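Juststead Member Forum
Facilities and Furnishings > Work Surfaces

Topic: Light wood tabletops under fluorescent lighting: refinish, cover or replace?

Posted by: parvathi_varma
Member, Grewal Building Services

Good afternoon. I am requesting guidance from members who are responsible for shared workrooms with wooden tabletops. Our department maintains a large laboratory room that is used by several groups, and the tables in it are due for review before the end of June. The tops are a pale tan wood with a faint grain. They were finished by a previous contractor, and we hold no record of the product that was applied.

Two matters have been raised with us. The first is glare. The ceiling is white, the fixtures are long fluorescent units, and the finish returns a good deal of that light to anyone working close to the surface. The second is a thin crack near the right side of one top. It does not catch a fingernail at present. Occupants have asked whether it will spread. 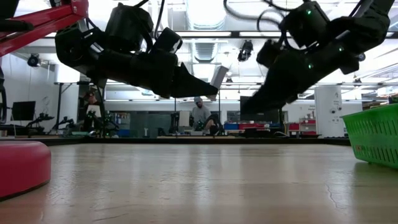
The budget available is 1000 dollars for the entire room, including materials and any outside labor. I have received one quotation for full replacement, and it exceeds that amount by a wide margin. I would therefore like to hear from members who have refinished tops of this kind in place, and from any who have used a fitted mat or cover as an alternative. The room can be released to us for two consecutive days.

With thanks,
Parvathi Varma

Posted by: b.charpentier
Moderator, Work Surfaces

Ms. Varma, thank you for a clear statement of the matter. I would recommend that the glare and the crack be handled as separate items, with separate work orders. They have different remedies, and combining them tends to produce a larger job than either one requires.

For the glare, a light abrasion of the existing finish followed by a matte topcoat is the customary approach. The unknown finish is a concern. Please test on the underside or on a rear corner, and allow the sample to cure for the full period stated by the manufacturer before proceeding.

For the crack, mark each end in pencil, write the month beside the mark, and inspect it again after one heating season. If it has not passed the marks, fill it and close the item.

Blandine Charpentier

Posted by: morkilstead_estates

I must respectfully disagree with the advice to wait. We followed the same procedure at Morkilstead with a set of wooden reading tables. The crack did not lengthen, but it collected dust and cleaning fluid, and by the time we filled it the edges had darkened. The repair was noticeable afterward and drew more complaints than the crack had. A fine crack should be filled while it is clean.

Posted by: b.charpentier
Moderator, Work Surfaces

The point about cleaning fluid is accepted. I would still be reluctant to fill a crack that may be moving with the seasons, as a rigid filler will separate along one side. A strip of low-tack tape over the crack during cleaning would address the contamination. Was your filler a hard wax or a two-part product?

Posted by: morkilstead_estates

It was a two-part product, tinted to match. Tape was considered and was not acceptable to our readers, who picked it off.

Posted by: workroom_17

Our institution chose covers. We purchased fitted mats in a neutral gray and have had them in service for nearly 5 years. The glare complaints ceased in the first week. I would offer the following cautions.

The mats curl at the corners if they are stored rolled. Ours were laid flat under weight before use.

Anything clamped or fastened to the table must be removed and refitted, and the mat cut to suit. In a room with a great deal of mounted equipment, the cutting took us longer than the purchasing.

Small containers and baskets leave impressions in the softer grades. Request the firm grade.

The wood beneath has kept its original color while the exposed borders have changed, so a decision to use mats is in practice a decision to continue using them.

Posted by: parvathi_varma
Member, Grewal Building Services

Thank you all. The remark about mounted equipment moves me away from mats on the principal tables. They may remain suitable for the lower tables.

May I ask whether anyone has addressed the lighting instead of the surface? It was suggested to me internally that diffusers on the fixtures would cost less than refinishing.

Posted by: flisier_facilities

We have done so at Flisier, with mixed results. Diffusers softened the reflection and did not remove it. They also reduced the light level at the bench, and two groups then requested task lamps, which introduced new reflections of their own. I would not repeat the exercise in a room where people look down at close work for much of the day. A matte topcoat would be my recommendation.

With regard to schedule, two days is insufficient if the first is spent moving equipment. Please ask the occupants to clear the tops on the preceding afternoon, and obtain their agreement in writing.

Posted by: workroom_17

I do not fully agree with the preceding comment. Our diffusers were satisfactory. Much depends on the height of the ceiling and the age of the fixtures, and I would borrow a single panel for a trial before ruling the option out.

Posted by: parvathi_varma
Member, Grewal Building Services

A trial panel has been requested from our electrical section. In parallel, I will proceed with a test patch of matte topcoat on a rear corner, and the crack has been marked at both ends as Ms. Charpentier advised. I have also asked the cleaning staff to use a dry cloth on that part of the top until a decision is made.

Could morkilstead_estates provide the name of the tinting product by private message?

Posted by: morkilstead_estates

Sent. Please note that it dries one shade darker than the lid indicates.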